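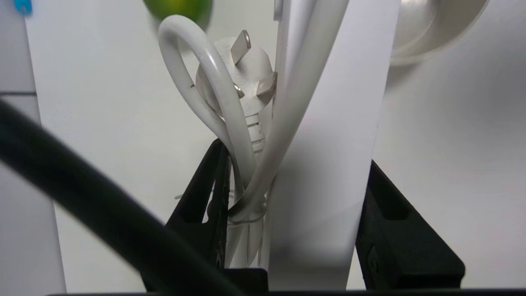
Stumlow Cables — hand-guided and remote demonstrations

Version 2, 6/7/20

What is in this set

The set has 548 demonstrations of small household work with cables and cords. The arm was moved by a person in one of two ways. In the first way the person holds the arm behind the wrist and pushes it through the task (folders beginning with "hand"). In the second way the person sits at another desk and uses the Kullo handset (folders beginning with "remote"). Please do not mix the two without reading the part about timing.

Tasks

pick_cord: take hold of a tied power cord and lift it
place_cord: put the cord down inside the marked area
sort_cord: move the cord away from other objects

Files

Each demonstration is one folder. Inside you find wrist.mp4, joints.csv, grip.csv and note.txt. The note is written by the operator directly after the demonstration and can be empty. Joint angles are in degrees. Grip is from 0 (closed) to 1 (open).

Timing

In the remote folders the grip value comes later than the video, by 36 ms. We did not correct it in the files. The script shift_grip.py makes the correction, but it must be run only one time on each folder, otherwise the shift is added again. The hand folders do not need it.

Known problems

37 demonstrations were stopped before the end. They stay in the set and have "stopped" in the first line of the note.

Wrist video is often out of focus for things very near to the lens. The focus is fixed.

In the Lomley part the joint 4 sensor has a small offset. The value is in offsets.txt — please subtract it.

Almost 1350 seconds of video from the Lacroix part have no matching joint data. They are in the folder video_only.

To do

Translate the remaining notes to English
Make one naming rule for both parts
Add the July recordings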